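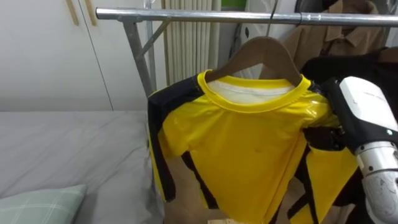
Second arm rejects its grasp after the first one closes (Plistberg, two arms, garment on hanger)

Theophilus Agbeko
posted 29 August 2023

The task is to take a shirt off a clothing rack together with its hanger, turn, and lay both on a bed. Two arms, one gripper each, head camera only. Motion planning is Plistberg with the Flidesau dual-arm plugin. Perception is Coneo, garment keypoint model, default weights.

The sequence is serial. Coneo returns a keypoint for each shoulder. Arm 1 approaches, closes on its shoulder, reports success. Arm 2 then starts its approach and in most runs stops before closing with

grasp_validate: target moved, code 706

I log the keypoints, so I can see what the validator sees. When arm 1 closes, it pulls the fabric and puts a fold in it at the fingers. The keypoint for the other shoulder shifts by 9 mm at the same time, although the hanger itself hardly moves. The validator compares the new keypoint with the one stored at plan time and gives up.

What I have tried so far:
Raising the tolerance in grasp_validate. The error goes away, but the second grasp is then often too far inboard and only catches cloth.
Replanning arm 2 after arm 1 has closed. Works, but by then arm 1 is in the camera view and the mask for the shirt has a hole in it. The keypoint for the covered shoulder gets dropped and Flidesau refuses a dual-arm plan with one keypoint missing.
A matte shirt in place of the shiny one. Slightly better, same error.

There is a second problem which may or may not be related. The place pose comes from a plane fit on the bed. The pillows are at the foot end, stacked, and the fit includes them, so the plane comes out tilted toward the headboard. I would like to leave the pillows where they are and fix this in software.

Is there a recommended way to hold the second target fixed while the first gripper is closing?

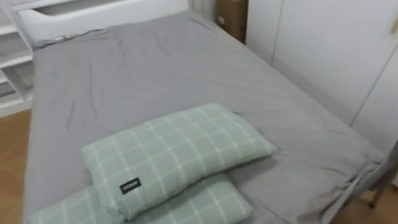 Vilho Räsänen

Two separate problems. I will take the plane first because it is short.

By default Coneo fits one plane to everything inside the bed mask. Set the surface extractor to multi-plane and keep the segment with the largest area, not the one closest to the camera. A near object gets more depth points per unit of area than the far end of the mattress, so a fit weighted by point count favors the pillows. Downsample to a voxel grid before fitting and most of that bias is gone. Wrinkles in a sheet do not matter much if the inlier band is wide enough. Then erode the resulting polygon before you sample place poses from it, otherwise you will get poses that put a sleeve over a pillow.

Now the grasp. Do not track the shoulders as cloth keypoints. What you need to grip is the hanger through the cloth, and the hanger is rigid. Fit the hanger once, before either arm moves, from the hook and the two shoulder slopes. Store both grasp poses in the hanger frame. After arm 1 closes, update only the pose of that frame, and take the update from the hook, which stays visible above the collar. Then the fold is irrelevant, since nothing in the chain depends on the fabric surface anymore.

In Flidesau this is target_source: parent_frame for both grippers. Leave the validator tolerance at its default. It will now be testing hanger motion, which is what it should have been testing from the start.

One caution. The hanger can rotate around the hook. If arm 1 pushes it while closing, the frame does turn, and you have to wait for it to settle before reading the pose. Check the image timestamps too. If your camera pipeline has a delay of 235 ms, as mine does, a pose read right after closing belongs to the time before closing.

guest

had the same error code, i just turned the validator off. no problems so far but my rack is bolted to the wall. also try better lighting

Theophilus Agbeko

Thanks. Parent frame was the missing piece. I have the hanger fit running and a settle check on the hook position, and code 706 is gone. Turning the validator off is not an option for me, the arms are too close together at that point.

Multi-plane also works, after the downsampling step.

Follow-up, in case someone else gets this far: once both grippers hold the hanger, the two arms are a closed chain, and the default Plistberg setup still runs them as two independent position controllers. Any calibration error between the arm bases ends up as force across the hanger. I get a tracking fault on the turn.
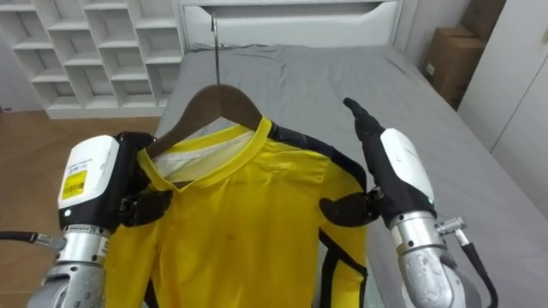 Vilho Räsänen

Expected with two stiff position loops. Make one arm the leader and put the other under impedance control, soft along the line between the grippers and stiff in the other directions. The loop has to run in the controller at 1,000 Hz. Doing it from the planner node over the network will oscillate. As for which arm should lead, your left fingers hold the shoulder right at the end of the hanger, so I would lead with the left, where the grasp pose is easier to relate to the hanger model, and let the right comply. Also define the object frame at the middle of the hanger and plan the turn for that frame. Flidesau then derives both wrist paths from it and you no longer have two trajectories that have to agree by luck.

For the release, open the follower first. Hold the leader until the hanger pose has stopped changing, then lower the stiffness before opening, or the stored force comes out as a jerk and the shirt ends up somewhere other than your place pose.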